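NUSSKA CONTROL SOFTWARE WORKING GROUP
Minutes of the Regular Meeting
August 27, 2024
Kivmont Building, Lower Conference Room

Present: representatives of the perception, planning, control and tooling teams; the Sfeir liaison; one observer from Skurico, by telephone.
Apologies: the documentation lead.

1. Call to order and previous minutes

The chair called the meeting to order at 9:30 a.m. The minutes of the previous meeting were approved with one correction. Under item 5, "joint torque limit" should read "joint velocity limit." The tooling team asked that draft minutes be circulated before the agenda for the following meeting is set. Agreed.

2. Matters arising

2.1 Clock drift between the arm controller and the wrist camera. The control team reported that both devices now take their time from the cell computer. The remaining offset is within the tolerance written into the interface document. Item closed.

2.2 Log retention. The Sfeir liaison has still not received written confirmation of the storage period agreed in April. The tooling team will send it with these minutes.

2.3 Naming of coordinate frames. The planning and perception packages continue to use different names for the tool flange. The chair noted that this matter has been carried forward several times. The perception team's names will be adopted in both packages, and the planning team will keep the old names as aliases for one release only.

3. Planner release

The planning team presented the release candidate. The main change is that the approach to a hanging item is now planned in two stages, with a stop at a standoff pose where the camera takes a fresh view and the target is corrected before the final move. The standoff distance is a parameter and is set per fixture.

The regression suite contains 1,202 recorded planning problems. The release candidate solves 907 of them inside the time limit. The unsolved problems are mostly those in which the target hangs close to a side bracket or a shelf and the wrist has little room to turn. Members discussed whether the time limit should be raised. The control team objected that a longer limit would hide the same fault at the cost of cycle time. It was agreed to leave the limit as it is and to report the unsolved problems by fixture type.

The Sfeir liaison asked whether the release could go to the Sfeir cell before the report is ready. The chair ruled that it could, provided the earlier version remains installed and can be selected from the operator screen.

4. Perception: hanging tools on perforated board

The perception team reported on the hook detector. The detector was trained on opaque hooks and performs less well on clear plastic ones, particularly where the overhead lights reflect from a glossy board. The segmentation model handles larger tools acceptably. Items on printed backing cards are sometimes returned as a single region covering both the card and the tool, and the planner then chooses a grasp point on the card.

The team proposed three changes: a separate class for empty hooks, so that the planner can treat them as obstacles; exposure control tied to the brightest part of the board; and a label for backing cards. The wrist view of the board was tabled with the proposal.
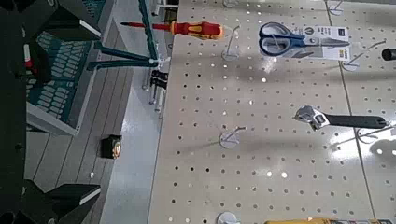 The Skurico observer asked whether empty hooks needed a class of their own, given that the depth map already marks anything standing out from the board as an obstacle. The perception team replied that clear hooks often leave gaps in the depth map and that a labeled hook can be given a fixed clearance volume even when its depth is missing. The observer accepted this but asked that the volume be adjustable. The planning team supported the request.

The proposal was approved. Labeling will begin with a first set of 130 images, to be checked by a second annotator before training.

5. Tooling

The replay viewer now shows the planned path and the executed path on the same time axis. The control team asked for the commanded gripper width to be added. The tooling team will look at the effort involved and report back.

Nightly builds failed on 6 occasions during the period, in each case through a full disk on the build server. Old build files will now be removed automatically.

6. Any other business

The control team gave notice that the force threshold for stopping on contact will move from the source code to the configuration file. Sites with local patches should remove them before upgrading.

7. Actions

Planning: report on unsolved problems by fixture type; frame name aliases.
Perception: class definitions for empty hooks and backing cards; exposure control.
Perception and planning jointly: adjustable clearance volume.
Tooling: written confirmation of log retention to Sfeir; estimate for gripper width in the replay viewer.
Control: notice to sites on the contact threshold.

The meeting was adjourned at 11:15 a.m. The date of the next meeting will be sent out with the agenda.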